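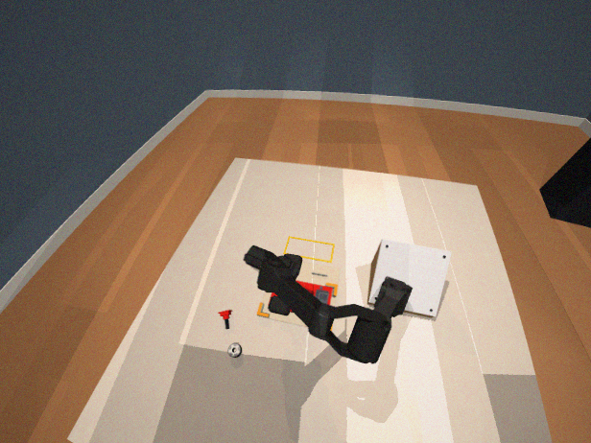
Week 2: pickles and quick relishes

Right, onions first. I've had emails asking if you can swap red for white in the Hendthorpe relish and yes, go for it, though I think you'll miss the colour (I did!). Slice them as thin as you dare, salt them, and leave them in a colander while we talk about vinegar.

My brine is 1,000 ml of cider vinegar to 76 g of sugar. Ashraf Metwally, who taught this course before me, liked it a good deal sweeter, so his old handout won't match mine – please use this one. Warm it gently until the sugar's gone, then add mustard seeds and a bay leaf.

Jars need to be properly clean and still hot when you fill them. Lids on straight away!

For next time: bring 2 small jars with lids, and read the chutney pages. We start at 10, in the Strickland kitchen.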